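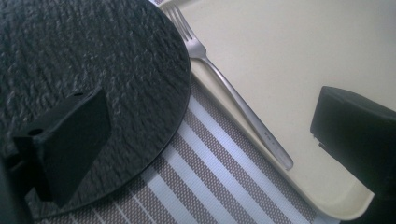
Ticket 1793
Cell: Ondley table-clearing cell, station 2
Reported by: night shift
Assigned to: Abimbola Ibrahim
Opened: Jun 2, 2020
Status: Closed, with one item left on watch

Problem as reported
"Gripper keeps dropping forks. Spoons fine. Please fix."

Thank you, night shift. A model of its kind.

Setup
Heso arm, two-finger gripper with black finger blocks, wrist camera looking down between them. Station 2 is the fancy table: slate plate, striped placemat, cream tray, steel flatware. The job is to pick each fork off the tray and put it in the bin. The cell has done this since February and until last week did it well enough that people stopped looking at it.

Log

08:10 Ran the standard fork routine. First pick good. Second pick good. Third pick closed on the handle, lifted, and let go over the placemat. No fault on the controller. As far as the controller is concerned it is still holding that fork.

08:25 Checked the obvious. Air is not involved, this is an electric gripper, but I have been asked twice already whether I checked the air. I checked that there is no air.

08:40 Grip force set to 12 in the recipe. Controller reads back 12. Fine.

09:05 Jogged the arm down by hand and stopped with the fork between the fingers. It was lying along the tray, just inside the rim and parallel to it, with the plate on the other side. That puts the left finger over the slate and the right finger over the tray, so when the gripper comes down it has two different surfaces under it and a tray lip in the middle. The recipe has one approach height. I would like a word with whoever wrote the recipe. (It was me.)

09:30 Moved the fork to the center of the tray, away from the rim, and ran it again. Twelve picks, no drops. Moved it back beside the rim. Dropped on the second try. So the position matters. Spoons are laid in the middle of the tray at this station, which would explain why they have such a good reputation.

10:00 Pulled the last week of pick records. 143 picks flagged as short close, meaning the fingers stopped before they reached the width we expect for a fork handle. The recipe treats a short close as a success as long as something stopped the fingers. A tray rim will stop the fingers very nicely.

10:20 Called Okafor, who supply the finger blocks, and asked if the pads have a wear limit. They do. It is in the manual, on the page after the one I had bookmarked.

10:45 Took both fingers off. Left pad worn at the lower edge, right pad less so. Cleaned the mounting faces, fitted new pads from the spares drawer, torqued the screws, put the fingers back on. Marked them L and R in paint pen on the back, where the last person to do this also marked them, the other way around. Removed the old marks.

11:15 Re-zeroed the gripper. Closed position had drifted a little after the pad change, as expected. Saved the new zero to the controller and also to the Dirach backup, and waited for the backup to say it was done before walking away. See ticket 183 for why I do that now.

11:40 Recipe changes:
Approach height for forks near the rim is now its own value, set higher than the one for mid-tray.
Added a wrist turn so the fingers close across the handle, square to it.
Pick point moved up the handle toward the neck, away from the rounded end.
Short close now counts as a failed pick. Arm opens, backs off, tries once more, then stops and calls for a human.

12:10 Test run, fork beside the rim, fork mid-tray, fork at the far corner. No drops. One retry at the corner, which recovered by itself and looked rather pleased about it.

13:00 Ran through lunch with the full table set. One stop. Cause: a fork lying on top of another fork. The arm called for a human, as told. The human was eating a sandwich and got there in due course.

Still open
The slate throws small bright flecks back at the camera under the overhead light, and the fork finder sometimes scores one of them as a possible tine. It has never been sure enough to go and grab the plate. I would like to keep it that way, so I raised the score cutoff a notch and will look at the records again on Friday.

Notes for whoever is on tonight
If it stops, read the message on the screen before pressing reset. The message is new and I went to some trouble over the wording.
Do not lower the grip height to "help it reach."
Pads go on the monthly check from now on. Two spare sets left in the drawer, more on order.

Reply from night shift, 22:50
Works. It stopped once. Pressed reset. What did the message say?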